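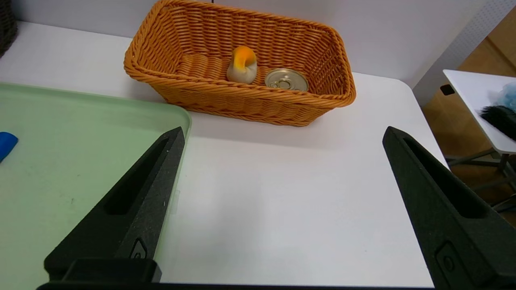
Cestas y bandejas

Ilona Deák ordena por cestas. En la naranja conviven una lata redonda con anilla y una figurita de pájaro. «La gente me pregunta qué hacen juntas. Pues que caben», dice. Lleva 38 cestas catalogadas para Trindach, casi todas rectangulares. «La redonda desperdicia mesa».

La marrón es su preferida por el borde trenzado, grueso. «Se coge bien con una mano». Los rotuladores y el tarro de cristal prefiere dejarlos en la bandeja verde claro. «En el mimbre, un bolígrafo acaba saliendo por algún hueco».
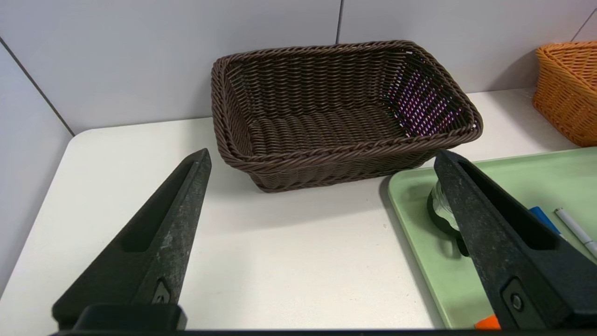
Limpieza

Pasa un cepillo seco por la trama cada diciembre. «Agua, muy poca».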